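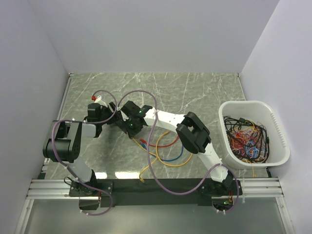
Bus money, again

I know, I know. I promised you something lighter this month, and then the Mangate transit authority put its yearly accounts online and there went my evening. I made a pot of coffee, opened the file and got as far as page 17 before I said a word my mother wouldn't like.

The authority ended its budget year $34 million short. The spring forecast, the one they read out at the public meeting in the library, said the gap would be $3 million. I was at that meeting! I wrote the number on the back of my hand because I'd left my notebook in the car.

So where did it go? As far as I can tell from the notes (and I'm a retired payroll clerk, so take me as you find me), the biggest piece is the Borkis line. The state was supposed to pay its share of the track repairs in December. The authority booked that money as income when the letter came, and the letter turned out to have conditions attached. The auditor made them take it back out. There's also a fuel contract with a company called Wirkell that got renewed for a longer term without going out to bid, and the auditor spends two whole paragraphs being very polite about it. If you've ever read an auditor being polite, you know how that feels.

Then there are the fares. Almost 3,000 monthly passes were sold through employers and never billed. Never billed! I used to get phone calls at home if I was a dollar off on somebody's overtime.

I called the authority's office and got Kulap Chuensuk, who runs the finance desk and has only been there since the winter. She was a good sport about it. She told me the pass bills are going out now, with a letter of explanation, and that the board will see a new cash report every month from here on. I asked whether any routes would be cut. She said that was up to the board and she wasn't going to guess. Fair enough, though I did ask twice.

My own worry is the Bunnag Avenue bus. It's slow and it smells like wet coats half the year, but it's how a lot of us get to the clinic, and it's always first on the list when somebody wants to save money. They took the late run off it years ago and we never got it back. The accounts have it down as "under review" – same as the two school routes on the east side.

The board takes up the accounts at its next meeting, in the old ticket hall, and there's time set aside for public comment. You have to sign up ahead at the front desk, and you get three minutes, which goes fast, so write it down first. If you can't make it, you can send a letter and they have to put it in the record. I'll be there with my printout and a highlighter that's nearly dead.

A few of you wrote to ask about the bike racks at the Mangate station. No news. I'll ask when I'm down there.

10 Jul 2022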